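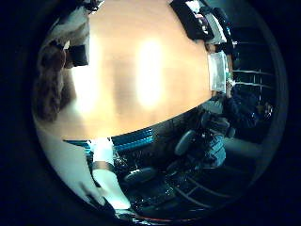
How to read a comparative market analysis before you sign a listing agreement

Every agent who wants your listing will bring you a comparative market analysis, usually called a CMA. It will have a nice cover and a number near the back, and that number is what most sellers remember. I'd like you to ignore it until step 6.

I've sold three houses and bought four, and I've read enough of these packets to distrust most of them. Some were careful work. A few were sales brochures with a price attached. They look alike from the outside, so you have to go through the pages.

What you need

The full CMA (ask for the PDF, and don't settle for the summary sheet), your county's property records site, a pencil, and an evening. If the agent used a pricing tool, ask which one. Around Mendthorpe it tends to be Jatell, which prints its adjustments in gray type on the last page where few people look.

Step 1. Write down your own facts first

Before opening the packet, get your square footage, lot size, year built, bedroom and bath count from the county record. Then check them against the house. County records are wrong more often than you'd think, and a finished basement may or may not be counted. My last house was listed by the county at 400 square feet less than it measured, and two of the three agents who came through copied the county figure without asking.

Step 2. Check the subject property page

Compare your facts with the page describing your home. If the agent has the wrong number of baths, everything after it is suspect. Call and ask for a corrected version. How they take that call will tell you something too.

Step 3. Look at the comps by date

A comparable sale should be recent. Six months is the usual outer limit, and three is better when prices are moving. Cross out anything older unless the agent has written down why it's in there. "It's such a similar home" doesn't count as a reason when the sale closed a year and a half ago.

Watch for the difference between contract date and closing date. A house that closed in March may have been priced by a buyer in January.

Step 4. Look at the comps by distance, then by boundary

Half a mile sounds close. Half a mile across a highway or a school district line can be a different market. Put each address on a map yourself. When Jonas Tanner listed his place on our old street, four of his six comps were on the other side of the creek, where the lots are twice the size. He found that out from a buyer's agent, after 80 days on the market and two price cuts.

Step 5. Separate sold, pending and active

Sold prices are evidence. Pending listings are a hint, and you usually can't see the contract price. Active listings tell you what other owners are hoping for. They're useful for knowing your competition and close to useless for knowing your value. Some packets average all three together. If yours does, take out the actives and redo the average with your pencil. See how far it moves.

Also ask for expired and withdrawn listings in the same area. These are homes that didn't sell at the asking price, and they are left out of a surprising number of CMAs.

Step 6. Read the adjustments

Now you can look at the number. Each comp should be adjusted for the ways it differs from yours: an extra bath, a garage, a newer roof. Ask where each adjustment came from. "The software does that" is a common answer and a poor one. An agent I did end up hiring, Ermira Tomić, went line by line and told me which ones she thought were too generous. She took the garage adjustment down by $2,805 while we sat there, which cost her nothing but did lower the price she was pitching.

Be careful with renovations. A kitchen rarely returns what it cost, and I don't believe the charts that say otherwise.

Step 7. Compare at least two packets

Get CMAs from two agents, three if you can stand it. Lay them side by side and mark which comps appear in both. Those shared sales are your best evidence. The ones that show up in only one packet deserve a question, especially if they happen to be the highest.

If one suggested price is well above the rest, ask that agent to explain it using sold comps only. There may be a good answer. There is also an old habit in this business of quoting high to win the listing and asking for a reduction a few weeks later - usually after you've signed for six months.

Step 8. Ask about the range and the exit

A decent CMA gives a range. Ask what would put your house at the bottom of it. Then ask what happens if there are no offers after 14 days of showings, and get the answer in writing along with the cancellation terms.

What a CMA won't do

It isn't an appraisal, and a lender won't use it. It can't see your neighbor's plans for a second story. Online estimates don't fill the gap either, since they've never been inside. If the house is unusual, or you're splitting property in a divorce or an estate, pay a licensed appraiser and keep the CMA as a second opinion.

Keep every packet you're given, including the ones from agents you turn down. If a price cut comes up later, you'll want the original comps in front of you when you take the call.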